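Last updated: 25 Apr 2020
Print this article | E-mail this article

Clisto Working Papers in Household Studies
25 Apr 2020 – Bakke Centre for Domestic Research, Gasness

3. Drinking vessels left on shared work surfaces

3.1 Setting and procedure

The second part of the study dealt with cups and mugs that stay on a table after use. Observations were made in the shared kitchens of 2 housing blocks in Clokdale during February. Residents had agreed to the visits beforehand and were asked to keep to their usual habits. Each visit produced one record sheet, and 100 sheets were complete enough to be used.

A vessel was entered as 'left' if it stood on a surface with no person using it when the observer came in. Its place was noted as near the wall, in the middle of the surface or near the open side. Handles were noted separately, as they bear on how easily a vessel can be picked up or knocked over. Vessels without handles, paper cups among them, were given their own column. Contents were not recorded, as in many cases they could not be judged without moving the vessel.

3.2 Colour and contrast

Colour was added to the sheet after the trial visits, when it became clear that residents used it to tell mugs apart. Three entries were made for each vessel: body, handle and the surface beneath it. Where body and handle differed, as with a black mug with an orange handle on a teal table (Figure 3), both were written down. A single overall colour would have lost the feature by which such a mug is most quickly found.
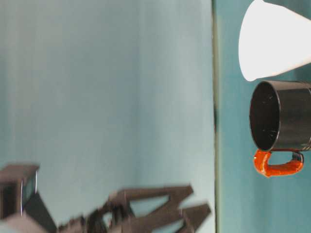 Dark interiors raised a separate difficulty. In a pale mug, tea stains show at once and the state of the vessel can be judged from a short distance. In a black one they are hard to see, and small marks or scratches may be taken for residue. Observers were therefore told to leave the 'clean/used' box blank for any vessel with a dark lining. This reduced the number of usable entries in that column – a loss we accepted, given how poorly the two observers agreed on dark mugs in the trial visits.

3.3 Limits of the record

The sheets say where a vessel stood at the time of a visit and nothing about how long it had been there. Repeat visits on the same day would have helped, but residents were unwilling to have more than one. The position categories are also coarse: on narrow tables the middle and the open side were hard to separate, and 6 sheets were recoded after discussion.

Print this article | E-mail this article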